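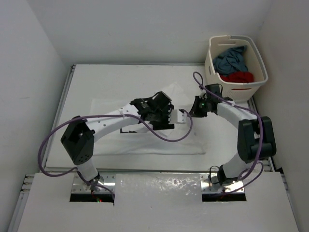 I have wanted a machine to do my laundry since the kids were in cloth nappies, so when the Trokholm open day came up on 8 April 2023 I was on the early train with a thermos and a very silly amount of hope.

It's a bit of a hike from Otport station (12 minutes, uphill, bring a hat) and they let us through in groups of 18. Our guide was Aoife Fitzgerald, who works on the cloth handling side and was lovely about my questions, even the one about fitted sheets. She laughed at that one for quite a while!

The folding setup was my favourite by miles. Two white arms bolted down side by side, purple cables looping everywhere, a thin white cloth laid out between them and a laundry basket at the back with something blue and something red in it. It looked so much like my own Sunday night that I felt a bit told off.

So, can they do it yet? Sort of. Aoife said a flat cloth is the easy end of things and they'd been at it since February. On a good day they get 8 tidy folds before someone has to step in. T-shirts are harder - sleeves, mostly - and a heap in a basket is harder again, as the arms have to work out where one thing stops and the next starts. I can't always manage that with black socks.

The Sellari people next door had a shelf-stacking demo, but the queue was a good 100 deep so I went and had a sausage roll instead. No regrets. The Lavoie stand was giving out tote bags and I got two, one of which is now holding the ironing.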